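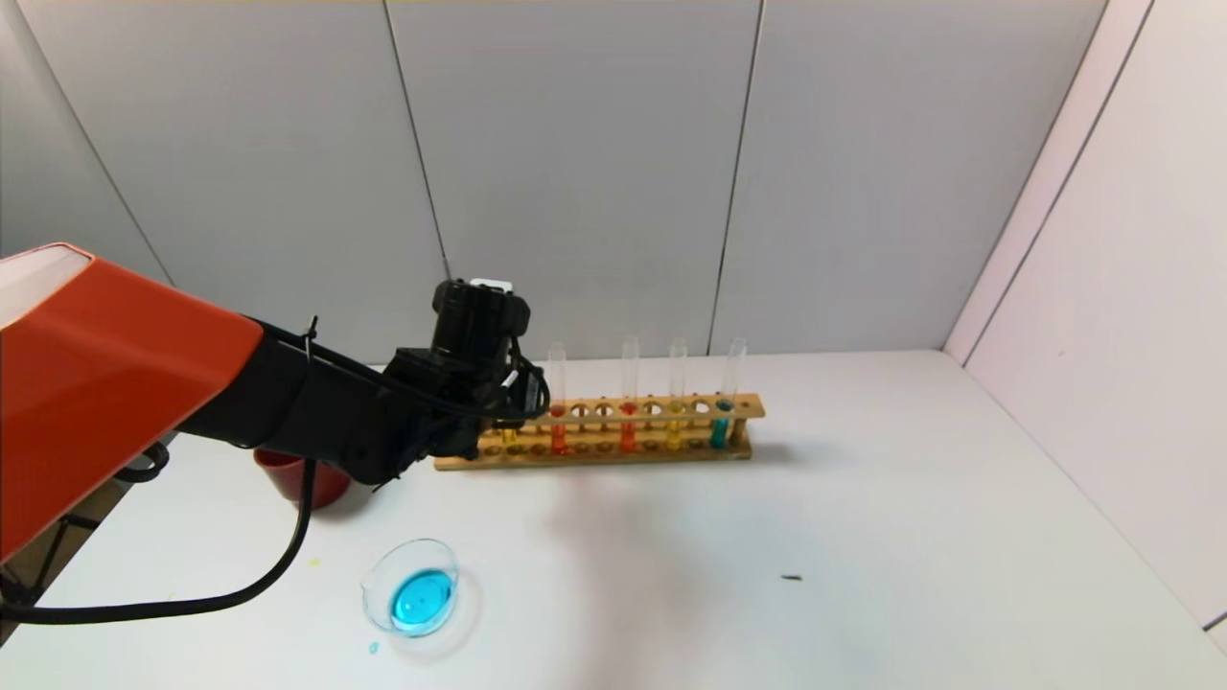 Orange-red arm, wooden test tube rack, white tabletop.

I've been meaning to write up how I read our solar panels' output ever since we moved to Dronmont, so grab a tea. You don't need any clever kit for this (I had a biro and an old diary for the first six months!) and it takes a couple of minutes a day.

First, find your generation meter. Ours is in the cupboard under the stairs, next to the fuse box. It shows one running total in kWh, so write that down at the same time each evening. I go for after dark, when the panels have packed up for the night.

Next, take yesterday's number away from today's. In November I went from 278 on the first evening to 395 on the last, so that's 117 kWh for the lot – not bad for a gloomy month with a big sycamore next door!
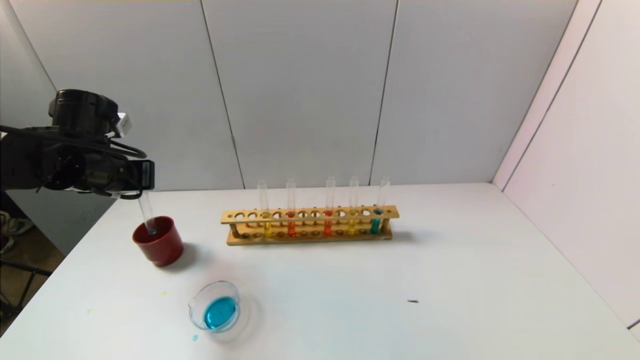

What if I miss a day?
Leave a gap and carry on. The meter keeps adding up by itself, so your monthly total will still be right.

Then compare it with your inverter app. Mine's called Zenley, and it always reads a touch higher than the meter. My friend Anežka Gajdoš gets the same on hers, and we both go by the meter when we send in our export forms. 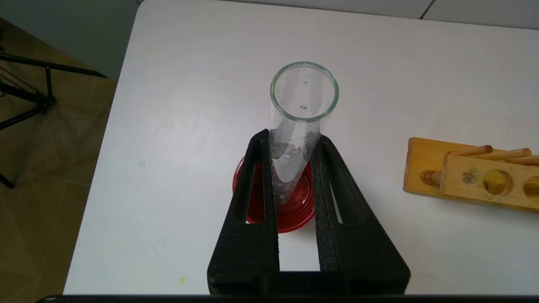

Once you've got a full month on paper, pop it into a spreadsheet, one row per day, and make a simple bar chart. Look for days that are low when the weather was bright. I found three in a row like that last spring, went outside with the binoculars and saw a great big patch of pigeon mess on the end panel. I rang the installer, they cleaned it off, and I've added a column for cleaning dates since.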